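5.3 Working close to the board

This section covers rules for running the Pladmont arm over an open computer case. It applies to memory, processor and cable work on the bench cell and assumes that you have finished the tool set-up in 5.2. If your site has its own written rules for static control or machine safety, follow whichever is stricter.

Before you start

1. Shut down the computer, unplug it from the mains and wait 15 seconds before opening the side panel.
2. Put on the wrist strap and clip it to the earth point on the bench.
3. Check that the arm's own earth lead is fitted at the base plate.
4. Clamp the case at both ends. Do not rely on its feet to hold it.
5. Tie back loose cables or move them clear of the approach path. Pay most attention to thin wires, which the Undgate path checker does not see.
6. Set the arm to Bench mode. The key stays with the person at the bench.

CAUTION: Never enter the clamped area with your hands while the green lamp is lit. Press Hold first, and wait for the lamp to change to amber.

Setting the approach height

7. Load the board map for the model you are working on. If there is no map, stop and make one (see 4.6).
8. Jog the gripper to a point above the processor bracket with the fingers closed.
9. Check the slot labels in the wrist view against the map. Go by the printed label and not by position, as slots are not always numbered in order across the board.
10. Store this point as HOME-B.
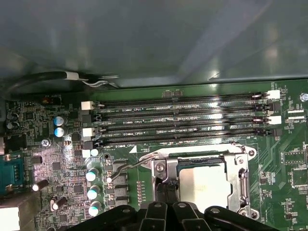 Fig. 5-4. Wrist view with the gripper over the lower part of the CPU bracket. DIMM slots at top, empty.

11. Lower the arm in single steps until the height readout matches the value on your job card. Keep one finger on Hold throughout.
12. Raise it again and repeat once. If the two readings differ, go back to step 8.

NOTE: Bare gold contacts and polished metal can throw glare into the wrist view. Turn the bench light away before changing the exposure setting. An exposure change clears the stored label check and you will have to do step 9 again.

Limits while over the board

Side moves are allowed only at HOME-B height or above. Below that height the arm may travel straight up or straight down and nothing else. This includes small corrections.

Tall parts such as capacitors and the socket lever must be marked as keep-out areas in the map. Mark the lever in both its open and closed positions.

Do not use the gripper to work the socket lever unless the job card names that step. Slot latches may be opened with the soft fingertip set, part 294. The standard fingertips are for lifting only.

CAUTION: If a finger touches the board when it should not, press Hold and leave the arm where it is. Look at the contact point before moving. Back off straight up by hand jog, and set the board aside for inspection even if you find no mark.

After the job

13. Return to HOME-B, then to Park.
14. Turn the key to Off and take it out.
15. Write the job number and any Hold presses in the cell log.

Fingertip pads are checked every 1000 cycles and replaced at 2000. Replace them sooner if the edge is cut or shiny. Pads can be ordered from Pronmont using the form in Appendix C.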